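Wivmont Bench Arm Kit, Household Edition
September
By Arlindo Aguiar

The Wivmont Bench Arm Kit is supplied as a complete set of parts for the construction of a single articulated arm and two-finger gripper in a home garage or shared workshop. It is intended for adult builders with some experience of soldering and mechanical assembly. The kit is designed and packed by Fagundes and is sold with the Rarkance simulation package, in which the arm may be operated in a virtual kitchen before the physical build is finished.

The Household Edition differs from the standard kit in three respects. The forearm has been lengthened to improve reach into cupboards and appliances, the wrist housing has been reduced in depth, and the gripper fingers are now moulded in white to match the covers. Owners of the standard kit may purchase these parts separately as an upgrade pack.

What is supplied

The kit contains 171 parts, including all fasteners, joint modules, cable looms, moulded covers and joint caps. A Prurkik controller board is included and is programmed before dispatch. A power supply is included; a computer is not. The base plate is drilled for bench mounting with eight bolts and should be fixed to a surface at least 45 mm thick. Clamps are not an acceptable substitute for bolts once the forearm has been fitted.

Assembly

Builders should allow several sessions. The printed manual begins with the base and lower link and proceeds outward to the wrist. Joint modules must be centred with the alignment pin before any cover is closed, as the seams cannot be reopened without marking the finish. Members of shared workshops are asked to record each completed stage on the card provided, so that work may be handed from one person to another without repetition.

Simulation

Rarkance loads the same joint limits and motion files as the physical arm. The kitchen file includes a refrigerator with opening door, shelves, drawers and door bins, and small food items that may be placed at any height. Reaching beneath a shelf is the recommended first exercise. The glass shelf is treated as a solid body, and the program halts the arm on contact and records the position of each joint. Motion files should be run to completion in simulation before being transferred to the controller.

Price and availability

The Household Edition is priced at $1499, including the Rarkance licence for one workshop. Orders are dispatched in the sequence in which they are received. Replacement covers, caps and gripper fingers may be ordered individually through the spare parts catalogue, quoting the colour and the joint number.

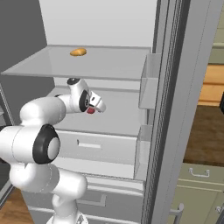

Arlindo, could the manual please say which way round the elbow loom goes? I had mine in backwards and only found out after the cover was shut, so now there's a nice scratch along the seam. The Rarkance files ran fine on my old laptop, and I've ordered the longer forearm for the standard kit at our shed.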